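7 March 2021 — Skivura bench, open day for the Ocampo group

Hand-held grippers out on the white table, tinted box at the far side. Visitors took turns, 2 at a time.
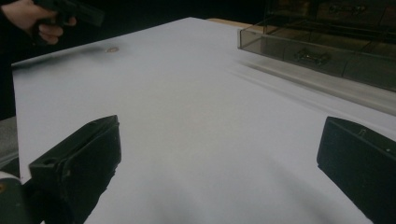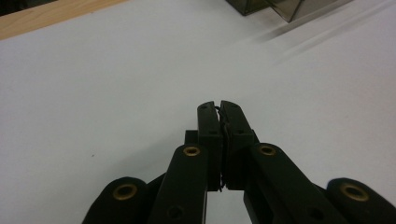
Most questions were about finger pads and how long a set lasts. I said we log 50 closes per check and left it there. Golero wants the same demo in May, with a longer table.

Sign-in sheet ended at 103. Talk ran over — cut the Pludumlow slides next time. Still to do: print spare pads, send Ocampo the parts list.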